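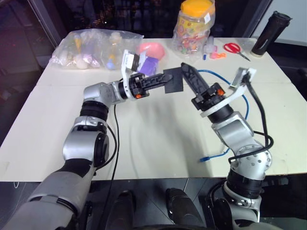

How to work out the built area of an apartment before listing it

Listings in the Iluswood community must show built area and terrace area as separate figures. You need a laser measure, a copy of the floor plan and the title deed.

1. Measure each room wall to wall at floor level. Write length and width in meters to two decimals.

2. Multiply to get the floor area of each room, then add the results. The sum is the usable area.

3. Add the thickness of the outer walls and all inside partitions. For a wall shared with a neighbor, count half.

4. Measure terraces and the roof solarium on their own. Do not add them to the built area.

5. Compare the total with the deed. If the two differ by more than 3 m², measure again before changing the listing.

Store rooms and parking spaces go on a separate line, with their unit numbers.

Send the completed sheet to Aliki Kokkinos at the Chatzigeorgiou office. Sheets in the old February format are no longer accepted.

Last updated August 22, 2022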